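How to Write an Obituary Without Paying for Padding

Most guides to writing an obituary are put out by people who sell space by the line, so read them with that in mind. I have written 8 of these for relatives and neighbors in Wenwood, and I don't believe you need a template package, a "memory consultant" or a thesaurus.

Start with the facts, and don't trust your own memory for them. Full name, age, town, date of death, date and place of birth, parents' names. Get the spellings off paper. When I wrote up my great-aunt, Frida Zoëga, two cousins swore there were no dots on the e. Her marriage certificate said otherwise, and so did her library card.

Next, call the newspaper before you write a word. Ask what they charge, whether it goes by the line or by the inch, and whether a photo costs extra. The Stimdale paper quoted us one price on the phone and another once the text was in – get it by email. My first draft for Frida came to 1,913 characters. The one that ran was 1,161, and I can't say the missing part was much of a loss.

Now write the life. Go in order: school, work, marriage, moves, then whatever the person did on a free afternoon. Be suspicious of any sentence that would fit anyone. "She loved her family and lit up every room" tells a stranger nothing. "She kept the books at Overgaard for over 7 years and never forgave them for buying a computer" at least sounds like a person.
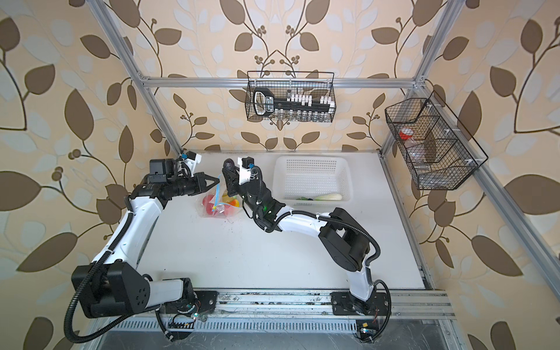

List the survivors after that. This is where the fights start. Spouse first, then children with their spouses in parentheses, then grandchildren, brothers and sisters. Former spouses are up to the family, whatever the funeral home tells you about custom. Those who died earlier get their own sentence. Have one person outside the immediate family check the list. Hrefna Lauritsen checked ours and found a stepson we had left out.

Service details go last: place, date, time, visitation hours, where to send donations. Don't print the home address. I would also leave out the mother's maiden name and the exact birth date if the notice is going online. Some people call that fussy. I still do it.

Read it out loud once, slowly, to somebody who knew the person. Then ask for a proof and check the phone number on it by dialing it. Ours reached a tire shop.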